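Workshop notebook, Kotonbridge, bench room
Jan 25, 2021
Entry by D. Kasten, copy to M. Marín

Continuing the tabletop work from December. Purpose is still to fix one standard surface and a small set of tableware and food pieces for the serving-layout trials, so that Drudow and our own people stop arguing over whose table was used.

Surface. Wiped the large white table with diluted dish soap, then plain water, then a dry microfiber cloth. The old method (spray cleaner and paper towel) left streaks that only showed when looking toward the light. Soap and water left none that I could find. Macarena wants to try isopropyl on the stubborn spots. No objection, but test a corner first and write down which corner.

Measured the gloss by eye only. The matte finish holds up fine. Objects leave a soft shadow, and a shiny plate rim still throws a hard highlight. Turning the plate does nothing to the highlight, as expected for a round object. Moving it toward the dim corner reduces it. Left it alone for now.

Light. Uneven across the top, brighter at the middle and toward the far right, grayer at the near right corner. Meter readings at the two extremes: 592 lux and 500 lux. I had expected a larger difference. Readings taken with the meter flat on the surface, blinds down, door closed. Repeat them if anybody changes a tube. Tahiri has the spare tubes and has been asked not to mix color temperatures again.

Table position. The second table stays at its angle. I tried pushing the two flush and the edges do not meet cleanly, so there is always a seam somewhere, and a tapered one is easier to see and avoid than a hairline one that catches crumbs. Rule for now: nothing gets placed across the seam. If a layout needs more room, shift the layout.

Plates. Three candidates on the shelf.
White stoneware: disappears against the table, rejected.
Clear glass: same problem and chips, rejected.
Blue plastic, shallow: easy to see against white, light, stackable. Accepted.
The blue plate slides if bumped. A dot of removable putty under the base would stop that but leaves a residue, so no putty. If it gets bumped, put it back and note it.

Food pieces. Real pastry was a nuisance all through December. Flakes everywhere, and the glaze dulled overnight, so day one and day two did not match. Decided on one small rectangular pastry shape with a glazed top as the standard piece. The Flidusen catalog lists it under bakery, pack of 4. Macarena's point that the glazed top gives an obvious right way up is a good one and should go into the layout sheet.

Placement check. Started with the simplest layout, one plate and one pastry, nothing else on the top. Plate near the center. Pastry off toward the far right, with a clear stretch of table between the two. Minimum spacing on the sheet is 200 mm, plate rim to nearest edge of the piece. I would keep that figure for the first series and only tighten it once two people can set the same layout without talking to each other.
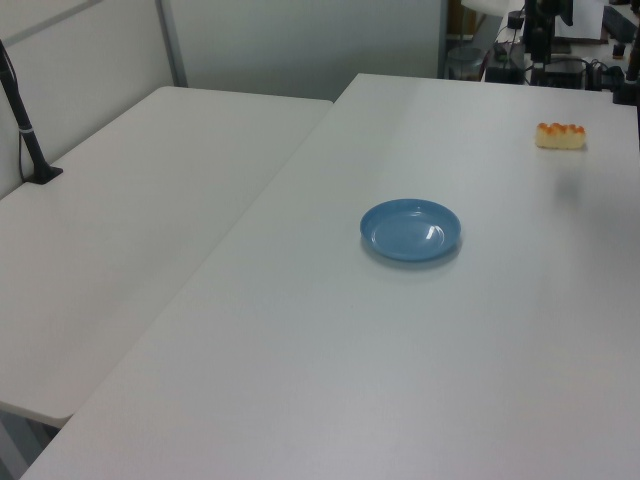 Marking the table came up again. Pencil ticks wipe off with the soap, tape lifts at the corners and collects lint. My preference is a paper template laid down, objects set, template pulled out from under by the short side. Tried it with printer paper taped in a strip and it dragged the plate. Needs either thinner stock or cutouts where the objects stand. Cutouts are probably the answer. Macarena will draw one up at full scale.

Things to fix on the layout sheet:
"Left" and "right" are given without saying where the reader stands. Add a line: seen from the near edge of the large table.
Pastry orientation is missing. Add long side direction.
Column for plate color can go, there is only one now.

Open items
Isopropyl corner test, MM.
Template with cutouts, MM.
Second set of light readings with the blinds up, DK.
Return the stoneware to the kitchen cabinet, DK. It was borrowed and someone has asked for it twice.

Left the soap bottle and cloths in the bin under the sink. Meter is in the top drawer, battery low.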